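Un robot qui met la table
Par Bianka Dobos, atelier partagé Clirnley

Bonjour les curieux ! Mounir Younis et moi, nous construisons un petit projet qui s'appelle Doklow. Nous voulons qu'un bras robot apprenne à ranger de la nourriture pour jouer dans des assiettes. Pour toi, c'est très facile. Pour un robot, c'est un grand travail.

Un bras robot ressemble un peu à ton bras : il a un coude et un poignet. Au bout, il porte une pince noire avec deux doigts.
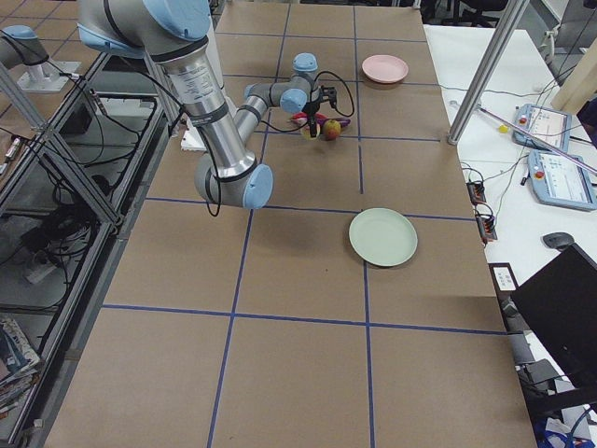

Pourquoi du ruban bleu ?

Nous avons mis du papier brun sur la table, puis nous avons collé du ruban bleu pour faire de grandes cases. C'est comme le jeu de la bataille navale. Mounir dit : « Mets la pomme dans la case d'à côté », et tout le monde comprend où c'est.

Coller droit demande de la patience. J'ai commencé à 11 heures et j'ai fini après le déjeuner !
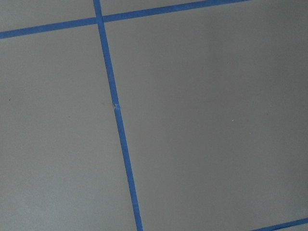
Si tu fais une grille chez toi, prends une règle longue et demande à quelqu'un de tenir l'autre bout du ruban. Avec un carton de 70 centimètres de côté, tu as déjà une belle table de jeu.

Comment la pince attrape-t-elle ?

Le robot descend sa pince, les doigts ouverts. Ensuite il les ferme, mais pas trop fort. Un objet rond peut rouler, alors il faut le prendre bien au milieu. Nous répétons le même geste beaucoup de fois, jusqu'à 300 essais pour un seul objet.
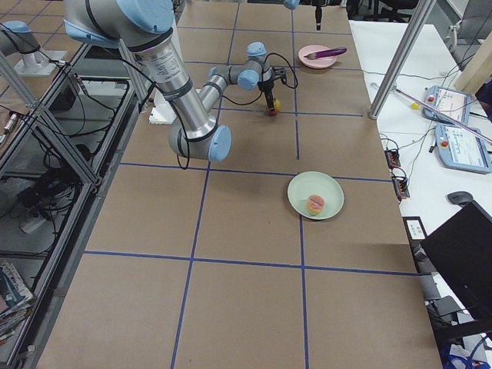 La pince tient un petit objet rond, jaune orangé, au-dessus de la table.

Et les yeux ?

Le robot n'a pas d'yeux comme nous. Une petite caméra près de la pince lui donne des images, et l'ordinateur cherche dedans les formes et les couleurs. De si près, on ne voit souvent qu'un morceau des choses. 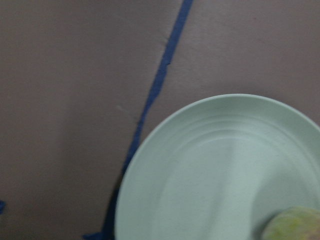 Essaie avec un ami : regarde dans un tube de carton et cherche une assiette sur la table. Il faut tourner la tête plusieurs fois avant de savoir où est le bord. L'ordinateur doit aussi deviner la partie qui manque.

Dans l'atelier, la règle est simple : quand le bras bouge, on garde les mains loin de la table. Un adulte reste près du bouton rouge, qui sert à arrêter le robot.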